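Clearing the long table, a bit at a time

A good many of you wrote back after the October newsletter, the one on junk drawers, to say that drawers are all very well but your trouble is the table. I do sympathize. A long table is a lovely thing to own and a terrible thing to keep clear, because every person who walks by has something in hand and there is always a free corner to set it on.

My own habit, which I picked up while we were still in the old house on Stetham Road, is to start with the trash and leave everything else alone until that's done. I bring the bin right up to the table, put in a fresh liner with plenty folded over the rim, and let the wrappers go first.

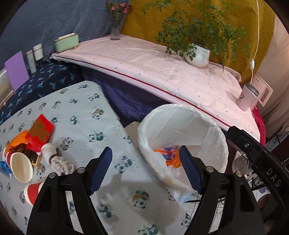
One reader, Gultex, wrote in that the bin should stay in the kitchen, where it belongs, and that walking each wrapper over there is how you learn to stop leaving them. I can see the sense in that, and with younger knees I might even agree! But I know myself, and by the second trip I would be reading the mail.

Once the wrappers are thinned out, I go on to what's left and gather it at one end — cups and tissues, little boxes, work gloves, whatever has drifted in over the week.

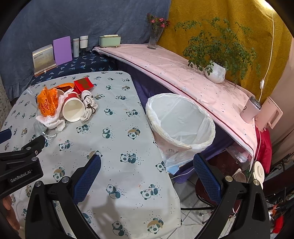
Then comes the slow part, and I'd ask you to be kind to yourself over it. Give it 13 minutes and stop when they're up, even if there's a heap still sitting there. Gloves go back with the tools, anything made of cloth gets a shake before it's folded, and a little box can wait until you've looked inside it. The tablecloth comes off last of all — take it by the corners and carry it outside, crumbs and all, before it goes in the wash.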